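I keep a list of every word people in Bimthorpe use for the end piece of a loaf of bread, and this repo is where the list lives. It started as a notes file on my phone and got out of hand (my fault entirely!).
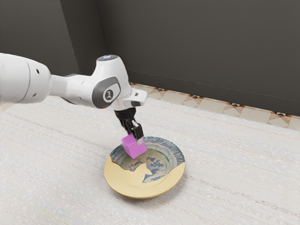 There are 852 rows in `words.csv`, one per answer. Most came from a paper form I left at the Keskinen bakery counter, plus a few I overheard on the bus and wrote down before I forgot them.

## Columns

- `word` - spelled the way the person spelled it, even when it hurts
- `street` - street name only, never a house number
- `age_band` - blank in 385 rows, as I only added that question in March

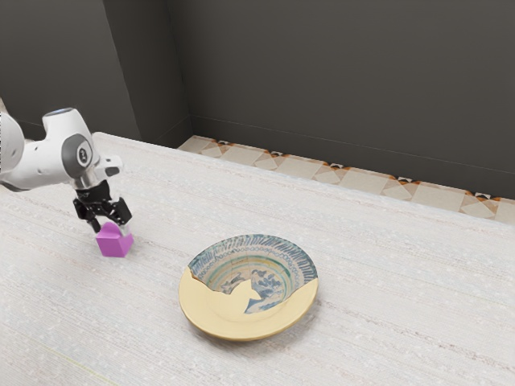
I don't fix typos. "Heal" and "heel" stay as separate words, and if you want them merged there's a small lookup table in `merge.csv` that you can use or ignore.

## Known problems

The north side of town is badly covered - only 22 answers, and I suspect one family filled in most of them.

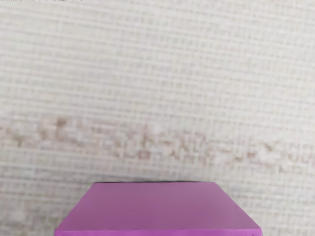

Also, "knobby" and "nobby" got mixed up when I moved the file over from Zadon, so don't trust any counts for those two yet. I'll go back to the paper forms when I have a free Thursday. 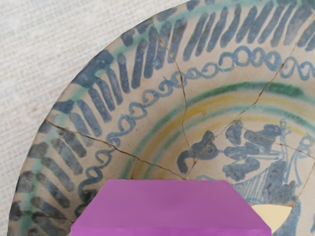 ## Using it

Take it, chart it, argue about it with your relatives. Open an issue if your word is missing, and please tell me which street you learned it on!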